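**Kukport Fixture Board, white, with blue parts**
Sold by Brisbridge Bench Supply. Page last fiddled with July 30, 2018.

There are people who will tell you that a board with some pegs on it is a toy. Those people have never tried to put a disc back on its spot in a hurry with a supervisor breathing on their neck. The Kukport is a flat white board, longer than it is wide, with white fixtures on top and a set of blue parts to go in, on and around them. It does nothing whatsoever by itself. We've sold it for years and remain fond of it.

### What you get

- One white rectangular board
- White fixture plates, supplied unattached so you can argue about the layout
- Blue parts, including small pegs and discs
- A cloth bag for the parts, grey, drawstring, uglier than it needs to be
- A folded instruction sheet, translated from the Norwegian by Marit Rønning, who has asked us to mention that the joke on page 3 was better in the original

### Why blue on white

Colour was the longest meeting we ever had. Märta Engebretsen wanted red parts. Getachew Worku wanted grey, on the grounds that real parts are grey. We went with blue on white as it's the easiest thing to find when it rolls off, and the pegs do roll off. They are small. If your floor is also blue, please ring before ordering.

A dark tabletop suits it best. On a pale bench the board's edges disappear and you'll spend the first afternoon setting parts down on nothing.

### Using it

Lay the board lengthwise away from you, loose parts at the far end. Stand the pegs upright before you start. Most people pick up a peg with finger and thumb and do fine; the discs want a proper hold, and should be kept upright until they're over their place. Both hands are allowed. The old instruction sheet said otherwise and we've had letters. 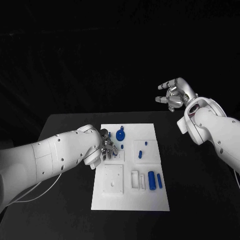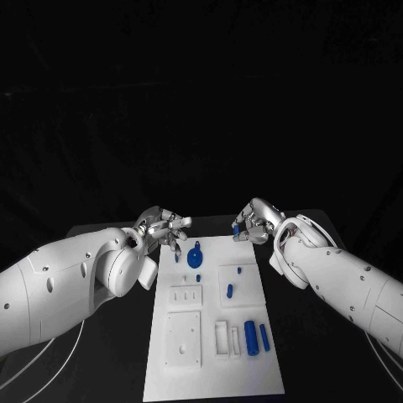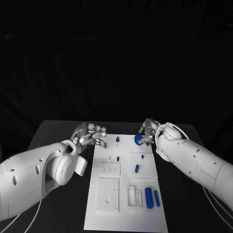
### Fixing it down

The board sits flat under its own weight, but leaning on one end will shift it. We stock Sæther non-slip matting cut to size. Double-sided tape also works and is cheaper, though you'll be picking it off the underside until September.

### Care

Wipe with a damp cloth. White shows everything, particularly coffee and biro. Don't leave the parts on a windowsill or in a ute.

### Spares

Pegs come in bags of 50 or 100. Wanda Kincaid at our counter recommends the 100 and has never once been wrong about this. Discs are sold singly. Fixture plates fit the Kukport only and won't go on the older Vamar board, whatever the bloke on the forum says.

Schools and training centres wanting 1000 pegs or more should write to Ezekiel Kapoor, who'll organise a quote and probably ask what you're doing with them all.

Returns accepted unopened. If you've opened it, count the pegs first.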